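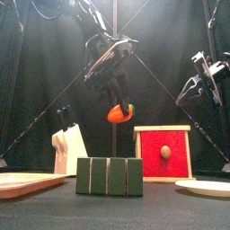

3.2 Objects, surface and storage

The question in this part of the study is a small one. When a table has mixed household things on it and a drawer box standing there too, what gets put in the drawer? And does a toy that looks like food go with the toys, with the food, or nowhere? The survey by Horgan (Section 2) left this open. Her Hutby households mostly said "it depends", and we wanted something firmer than that.

Objects first. We kept to things people already own or can buy in any store. No custom parts, no printed shapes. The toy food comes from the Pleris play set plus a few loose pieces from a thrift store in Hutby, mixed in on purpose as real toy bins are mixed. Anything chipped was left in. Anything with a missing part was taken out, after two people in the pilot asked whether they were supposed to look for the rest of it.

The carrot gets more space here than the others because it caused the most trouble. It is the one in Figure 4: bright orange, rounded, tapered, small green top. Easy to name. Every pilot household called it "the carrot", without "toy" in front, and that is already part of the problem. When the written instruction said "put the vegetables away", the carrot went. When it said "put the toys away", the carrot also went. With just "clear the table" we got hesitation -- people picked it up, held it, put it back down, dealt with something else first. Silvan Hubmann coded these as "deferred" in the first pass and we kept the label, although it covers at least two behaviors that we'd split if we ran this again (putting off a decision vs. just working left to right and doubling back).

Other toy food did not act like this. The bread slice and the egg from the play set were treated as toys nearly from the start, under all three instructions. Our guess is size. The carrot is close enough to a real small carrot that people let it pass for one, and the egg is plainly too small. We have no measurement behind this and offer it only as a guess.

Figure 4. Toy carrot held above the tabletop, with the red drawer box on the right-hand side and other household objects on the surface.

The surface. Dark gray, matte, same for every session. An earlier white top gave glare under the kitchen lights and several people wiped it before begining, which ate into the time and had nothing to do with tidying. After the change the wiping stopped. We also dropped the tablecloth condition. Cloth slides, things tip, people fix the cloth.

The drawer box. Red, one box per table. Color was picked for the written instructions, so that "the red box" needs no pointing or further explaining. In the pilot we used a plain Groveck unit in natural wood and got questions about which drawer, which box, did we mean the cupboard. With the red one the questions went away. It did bring a side effect we should own up to: some households took red to mean "kids' things" and said so. Lenihan reports something like this for colored bins in playrooms, and our comments match. We can't separate the color from the drawer in the present design.

3.3 Layout and order

Objects were laid out across the table in a loose row, drawer box toward the right. Spacing was by eye, with one rule: nothing touching. Touching objects get picked up as a pair, and pairs are hard to code. Apart from the box the order was shuffled between sessions using a printed list.

Left-handed participants got the mirrored layout, box on the left. There were fewer of them than we'd hoped, so handedness is not analyzed. Noted only.

Full set: 60 households, 2,000 coded placements after cleaning. A placement counts when an object leaves the hand and stays where it is until the next one is picked up. Carrying something around does not count. Holding it above the table while thinking does not count either, and this is where the carrot eats up coding time -- one clip was argued over for most of an afternoon. A further 400 placements were thrown out. Most came from sessions where a child joined in, the rest from one household where the drawer had jammed and everything was stacked on top of it instead. The stacks were very neat. Still out.

3.4 What people said

After each session we asked one open question: was there anything you didn't know where to put? We got about 200 usable comments. The carrot comes up more than any other object. Some typical ones, lightly trimmed:

"If it was real I'd put it in the fridge. It isn't so I guess the drawer, but then it's in with the spoons."

"My daughter keeps hers in a pan on the toy stove. So to me it is away when its in a pan."

"Drawer. Didn't think about it."

The second comment matters more than its length suggests. For households with small children, "away" did not always mean out of sight. It meant back where play starts from. A play pan, a basket, a shelf at child height, all of these were named as the right place, and none of them was on our table. Our layout forces a drawer answer on people who'd have given a different one at home. Horgan raised this during piloting and she was right to. The next version has an open tray next to the box.

Spoons got comments too, mainly from people unhappy about sharing a drawer with toy food. Hygiene mostly, a few about annoyance ("I'd find it every morning"). These are grouped under "mixing" in Table 5. Divided drawers might solve it. We did not test divided drawers.

Corresponding author: S. Hubmann | Draft of 01/12/2024 | © The authors, all rights reserved | Back to top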